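Hikwood Programme: Equipment and Automation Strand
Progress report to the Illance Fund, second reporting period

1. Purpose of this report

The Fund asked for a short account of equipment spending and planning under the Hikwood grant, together with a forecast for the period to November. Staffing and publications are covered separately and are not repeated here.

2. Position against plan

The equipment plan approved at the start of the grant set out three groups of purchases: hand-held grippers for recording manual tasks, computers for storing and processing the recordings, and a robot arm cell on which the results will be tested. The first two groups have been bought and are in use at the Duvthorpe office. The third has been put back by one quarter, for the reasons given in section 4.

The programme has completed 697 recorded sessions. The target for the period was lower, and the surplus has been used to extend the range of tasks from sorting and stacking to the packing of small office goods. Of the sessions completed, 78 were rejected on review, mostly for timing faults between the left and right devices. A change to the start-up routine has been made and the rate of rejection is being watched.
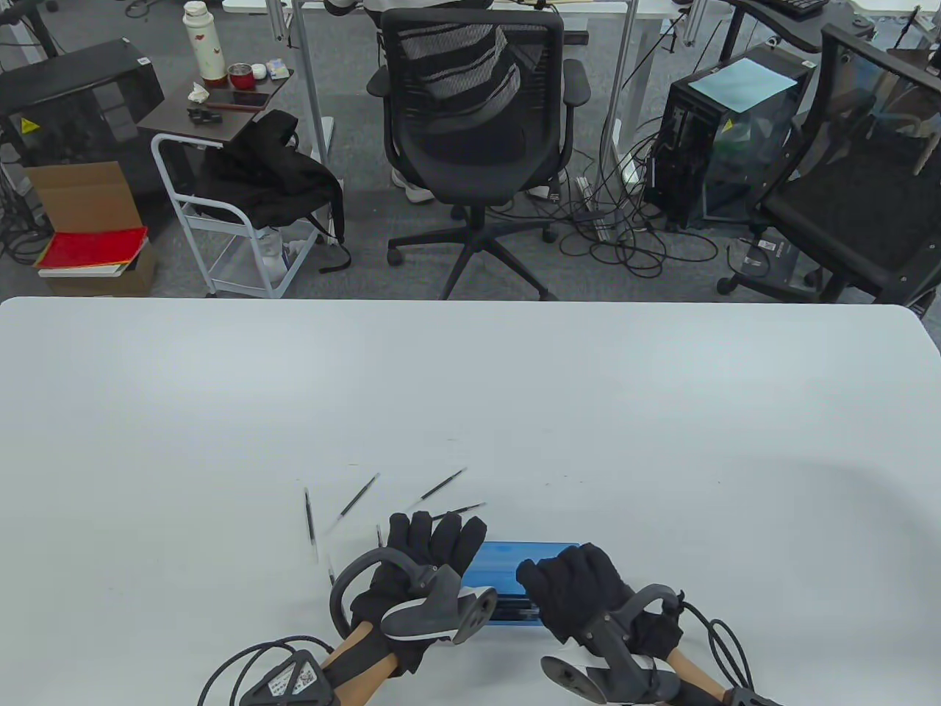

Spending on the hand-held grippers remains the largest single item in the recording budget, and the programme proposes to keep it so for the coming period. The devices are used in pairs, one to each hand, and the cost of a working station must therefore allow for two of everything, including the cables that run from each device across or beside the table. Black gloves are worn at the station, as in the session with the pens and the blue plastic box, and are now listed as a consumable. The original budget treated gloves and cables as minor sundries. They should have had their own line, and the revised budget gives them one.

3. Revised budget lines

The following changes are submitted for the Fund's approval. No increase in the total award is sought.

Gloves: 135 pairs, in three sizes, to cover the period to November.
Spare cables: one full set for each station, held at Duvthorpe.
Gripper pads: replacement stock, ordered with the cables.
Storage: one further set of drives for the processing computers.
Task items: stationery, boxes and other small goods, to be bought locally.

The cost will be met from the sum set aside for furniture, where spending was lower than expected.

4. Robot arm cell

Two suppliers were invited to quote. Olivares offered the shorter delivery time, at 16 weeks from order, and included fitting and two days of training. The second quotation was lower in price but left out the safety guarding, and the supplier has been asked to submit it again on the same basis. The order will not be placed until both quotations can be compared in full.

5. Decisions requested

The Fund is asked to approve the revised budget lines in section 3 and to agree the later date for the purchase of the arm cell. A reply before the end of the quarter would allow the glove and cable orders to be placed together.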